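Robot Learning Practical - Handout 4: Gathering Demonstrations by Hand
Module tutor: Abdul-Rahman Aryee. Lab sessions: Eckhard Nolte.
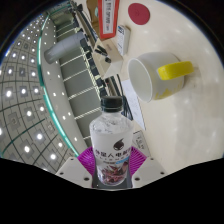
Fig. 4.1. Wrist view from the hand-held gripper with a bottle between the fingers. Other objects on the table to the right.

4.1 What we are collecting

A demonstration is one complete attempt at a task by a person, stored as a video from the gripper camera together with the position of the gripper and the width of its jaws at each moment. The learning system gets nothing else. It does not see your face, hear your explanation or know what you meant to do. If the reason for a movement can't be found in the view from the gripper, the system has no way to learn it.

Last week's work with the Wendt arm used teleoperation. It took most groups a whole session to get a handful of usable attempts. The hand-held tool is quicker and you can carry it to any table, but you can also move it in ways the arm can't follow. Keep this in mind all the time you are holding it.

4.2 Reading the wrist view

The lens is very wide, so straight things bend and the corners of the recording are black. Look at Fig. 4.1 again. The ribbed fingers and the bottle sit low in the picture, and the tabletop, the mug and the boxes are off to the right. A good deal of the rest is ceiling and lights. Students tend to worry about this. There is no need to crop it out, and please don't, as the later steps expect the full circle.

Two points do need your attention. Clear plastic is hard: the shoulder of the bottle picks up highlights, and its edges change with every small turn of the wrist. The printed label and the dark cap are much steadier from one moment to the next. Glossy tabletops also give reflections of the overhead lights, and a system trained at one table only may come to rely on them. Change tables when you can.

4.3 Procedure

Calibrate the jaws before you start: fully open, fully closed, then open again. Stillero, our recording program, will ask for this and will not go on without it.

Choose one task and write it as a single sentence, such as "pick up the bottle and stand it on the paper". Everyone in the group uses the same sentence.

Start with the gripper well back from the object and the object in view. Move at an even pace. Close the fingers squarely on the sides, wait a moment, then lift. Put the object down, open, and draw back before you stop the recording.

Move the object and at least one of the things near it between attempts. Leave other items on the table. A bare table gives examples that are of little use elsewhere.

Each group should bring 150 attempts at its chosen task. Change the person holding the gripper after every 10.

4.4 What to keep and what to throw away

Keep slow attempts. Keep attempts where the first grasp slips and you recover, but mark them as "recovery" in the notes column. Throw away anything where your free hand touches the object, where the camera is covered, or where the tracking is lost - Stillero marks these last ones in red.

Do not tidy the set by keeping only your best work. The 2024 group did so and ended with a policy that did well from one starting place and badly from all others.

4.5 How many are enough?

There is no fixed answer. The Vitis set, which you will use for the comparison in section 5, has some 2,000 recorded attempts, of which 1,357 were left after checking. Most of the losses were tracking faults. For a single object on a single table, far fewer will do. For several bottles of different shapes, variety counts for more than the total.

4.6 To hand in

Upload the recordings and the notes sheet to the Tramari folder under your group letter by 3 March 2026. Training runs are shared out after that, and results are discussed in April. Questions about the tool or a broken finger go to Eckhard; questions about marking go to Abdul-Rahman.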